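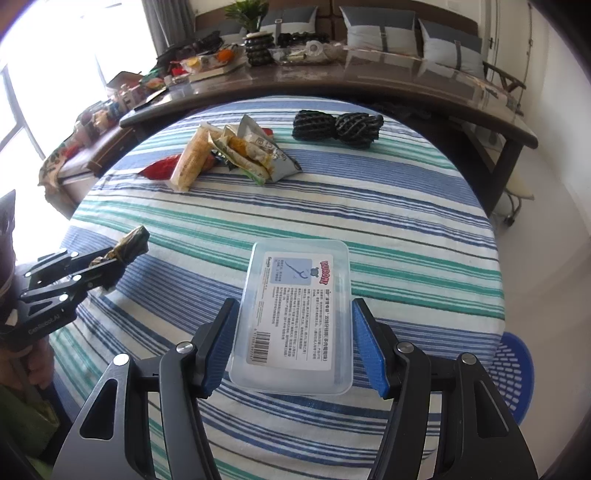
Round table, snacks and small stuff, where does it all go?

pliker73
Posted Saturday, August 22, 2026

We have a round table with a striped cloth that has turned into the snack table. Wrapped candy, stick snacks, a couple of pouches, and a Kuromi box with a floss pick drawn on the label. I want to be able to eat at it again without moving everything to the counter first. There is a dark woven piece at the back that I'd like to keep out. What do people do with theirs?

Selville
Reply 1

Get a tray. Put the snacks on it and lift the whole thing off at dinner. Mine is 5 years old and cost next to nothing.

drakden_4
Reply 2

I don't agree with the tray. We had one from February until last month and it just filled up. Anything without a place got dropped on it. I sort by type now, sticks and pouches in a drawer, twisted wrappers in a jar.

Selville
Reply 3

A jar fills up too. Buy a smaller tray.

Nikzad
Reply 4

Floss picks should go to the bathroom. I wouldn't keep them with food at all, boxed or otherwise.

pliker73
Reply 5

They get used after meals, so if they go to the bathroom they won't get used. I could see them at the edge of the table with the snacks pushed to the far side. Tried it that way and I can at least get a plate down.

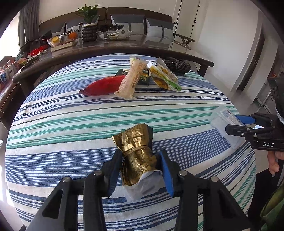 drakden_4
Reply 6

Far side is fine if only two of you sit there. With four chairs somebody ends up with a pile in front of them. How wide is the table?

pliker73
Reply 7

Haven't measured it. Four chairs fit but it's tight.

Nikzad
Reply 8

Then use a drawer for the pouches and leave the gold wrapped ones out for guests. Still no on the floss picks.

Selville
Reply 9

Whatever you pick, shake the cloth out when you clear it. Crumbs get into the creases and stripes hide them pretty well. I wash mine every other week, cold, and hang it over the shower rod.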